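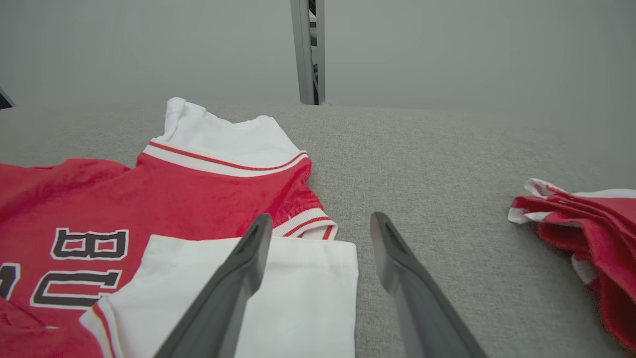

Cloth is where cheap grippers get found out. A rigid box forgives a poor grip, but a sports shirt slides, bunches and folds back on itself.

At the Hiltari workshop in Sistby, two sets of fingers have been sharing one arm since February. The Tretik pair is long and tapered. The Swati pair is shorter, with a flat pad at the tip. Both were given the same job: take hold of a garment by its hem or cuff, lift it and lay it flat.

Over 1,671 attempts, the Swati pads held on better once they had the cloth. The Tretik fingers were better at getting under a single layer, which matters more with ribbed trim and stitched edges. Closing force stayed at 65 per cent for both – any higher and the fingers picked up the table cover too.

The wrist camera stayed the same throughout. Changing fingers takes 3 minutes and one hex key, plus a fresh calibration.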